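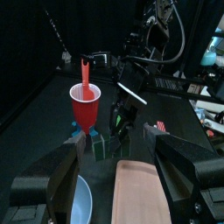
Filipa Seixas wrote in last month to say the Drakix fingers were too chunky for tabletop stuff and that I'd be swapping the old ones back on within a week. I've had them on both arms since January, so let me answer that properly, because she's half right!

The set I bought is the printed black one, $91 for two pairs with screws and a strip of grip pad. My other set is the Wirov, slimmer and softer, and at $219 a lot harder to shrug off when you crack a tip (I have cracked a tip). Both bolt straight onto the Prado arms, though the Drakix holes were tight and I had to open up 3 of them with a hand drill.

On cups, the Drakix wins for me. There's a lot of finger touching a lot of cup, and a light plastic one doesn't spin when you close on it a bit crooked. The Wirov tips are fussier, and if I come in too high they pinch the rim and the whole thing tilts. Blocks are about even. Spoons are where Filipa has a point – a thin handle lying flat on the table is miserable with the fat fingers, and I tend to stand spoons in a cup and grab them from there. With the Wirov I can pick one up flat most of the time.

The other gripe is the view. With a wrist camera, the Drakix fingers take up a big part of the bottom of the picture, and low things like bowls and trays get partly covered just when you want to see them. I tilted my camera mount up a little and that helped some, but then you lose sight of the tips on a close grab. Pick your poison.

Grip pad: the supplied strip peels. Mine started lifting after 26 runs, and I've since switched to plain rubber tape from the hardware store, much better.

I drive all this from a Trevis controller and didn't have to change anything except the closing limit, so setup was maybe the easiest part. Would I buy them again? For cups and blocks, yes, happily. If your table is mostly silverware, save up for the slim ones.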